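The sleep score and me

I paid 89 dollars for a sleep ring in January and I have now worn it long enough to have an opinion, and the opinion is that I'd like my 89 dollars back.

The ring is made by a company called Dultel. It's light, it fits, it holds a charge for most of a week. I have no complaint about it as jewelry. My complaint is with the number it gives me every morning, which goes from zero to a hundred and is supposed to say how well I slept. I've started calling it the grade. My wife says I should stop calling it the grade because that's making it worse, and she is probably right, but she didn't wake up on Thursday feeling fine and find out she'd gotten a 61.

I should say where I'm coming from. I am not against measuring things. I keep a notebook of what I spend on the car. I weigh coffee. I had a bad stretch of sleep two winters ago, the kind where you're up at 3:40 doing arithmetic about how many hours are left, and I would have given a lot then for somebody to tell me what was going on. So when Fergus Morrison at work showed me his ring and told me it had changed his life, I was willing to listen. Fergus has said this before about a standing desk and a kind of salt. But he did look rested.

What I wanted to know before I bought it was simple enough. How does a ring know I'm asleep? The box says it reads pulse, movement and skin temperature. Fine. Those are real things and I believe a small sensor can get a fair reading on them. But none of them is sleep. Lying very still in the dark with a slow pulse is what I do when I'm asleep and also what I do when I'm awake and annoyed and trying not to wake anyone. I did a test one night where I stayed on the couch with an audiobook for an hour and a half and barely moved. The app gave me an hour and ten minutes of light sleep, with a note saying I had "drifted off smoothly." I can tell you the plot of those chapters. The brother did it.

I wrote to the company about that. The reply said the algorithm "learns your patterns over time" and that results get more personal after the first month. I've had the first month. I did the couch test again and got fifty minutes, so I suppose it's learning.

Then there are the stages. Every morning I get a colored chart that says how much deep sleep I had and how much of the dreaming kind. The chart is down to the minute. It tells me I had 47 minutes of deep sleep, and I don't see how anybody is supposed to know that from a finger. In a sleep lab they glue wires to your head, and as I understand it the people who read those charts don't always agree with each other on where one stage stops and the next starts. I'm supposed to believe a ring settled the matter while I was drooling on it.
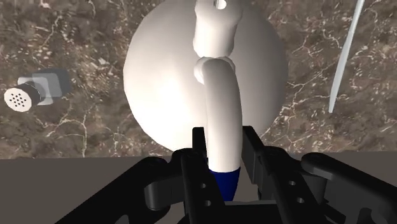
Sachiko Noguchi, who I've known since college and who worked nights as a nurse for a good part of her life, has a different view, and I want to give it a fair shake. She says the number doesn't have to be right to be useful. If it's wrong in the same way every night, then a change in it still means something. You can have a bathroom scale that reads five pounds heavy and still find out you're gaining weight.

I thought about that for a while. It's a good argument if the thing is wrong in the same way every night. I don't think mine is. I wore it on the left hand for a week and on the right hand for a week, and the right hand sleeps better. I wore it on a looser finger and my deep sleep fell off a cliff. I drank two beers and got an 84, went for a long walk and had soup and got a 66. Maybe all of that is real and the beers were good for me. I would need a lot more nights to say, and a lot fewer things changing at once, and at that point I'm running a clinical trial on myself to find out whether I'm tired.

I can find out whether I'm tired by getting up.

The part that really bothers me, though, is what the grade does to the day. I used to wake up, feel some way or other, and get on with it. Now there's a step in between. I lie there and think, well, I feel pretty good, and then I check, and if the number's low I start looking for the evidence. A yawn at ten o'clock. Couldn't think of the word for "colander." On a day with a high number I'd have yawned the same yawn and thought nothing of it. I had one morning where I felt awful, really scraped out, and the app said 91 and congratulated me, and I went around for an hour half convinced that I must be fine and was just being a baby about it. I had a fever by lunch. The skin temperature sensor had no remarks.

I asked Fergus whether he ever gets a number that doesn't match how he feels. He said sure, all the time, and when that happens he trusts the ring. I asked him why. He said because it's objective. I don't know what to do with that, so we talked about something else.

There's also the subscription, which I haven't gotten to. The ring costs what it costs, and then the app gives you the score for free, but if you want to know why you got the score you have to pay monthly for a thing called Belay. Belay is the coach. I took the free trial. In two weeks it advised me to keep a regular bedtime, to stay off my phone late, to keep the room cool, and to have less coffee in the afternoon. My grandmother could have told me all of it except the phone, and she had views on the television. It also sends these tips as a notification at 9:45 at night – on the phone I'm supposed to be staying off of.

On the last day of the trial it told me I'd saved up a "sleep debt" of 11 hours. I'd like to know who I owe it to. I'd also like to know how it was figured, because the help page says debt is based on your personal sleep need, and your personal sleep need is based on your data, and that's as far down as the help page goes. I looked for a study. There's a page called Our Science with a photo of a woman stretching and a line about 3,448 participants, and the link under it goes to a summary written by the company. It doesn't say what the ring was compared against. Maybe there's a full paper somewhere. If there is, I'd read it, I mean that, and if it says the thing works I'll come back here and eat my words.

In fairness, here is what I think it does get right. It knows when I got into bed and when I got out. That's been accurate within a few minutes every time I've checked it against the clock. And that alone taught me something, because I believed I was going to bed at eleven and I am going to bed at ten to twelve. I'd been wrong about that for years. So I moved it earlier, and I do feel a bit better. But an alarm clock and a pencil would have told me the same thing. The resting pulse seems decent too. I counted mine with two fingers on my neck a few mornings and we were close.

If it showed me just those two things and shut up about the rest, I'd have no quarrel with it and this post would be very short. I don't think they could sell it that way. You can't charge a monthly fee for "you went to bed at ten to twelve."

A few people have told me I bought the wrong one. My brother-in-law swears by the Rerel mat that goes under the mattress, and he may be right, he's had it for a year and he's not a gullible man. But when I asked him what it had told him that he didn't already know, he had to think about it, and then he said it told him he snores. His wife was in the room.

For now I've deleted the app from my phone and left the ring on, which I realize makes no sense. It's charged. I think it's still collecting. I've decided to go until the end of the month writing down how I feel every morning in the car notebook, one word, before coffee, and then I'll put the app back and lay the two side by side. So far the words are okay, okay, lousy, good, okay, stiff. I'll post the comparison when I have it, unless I lose the notebook.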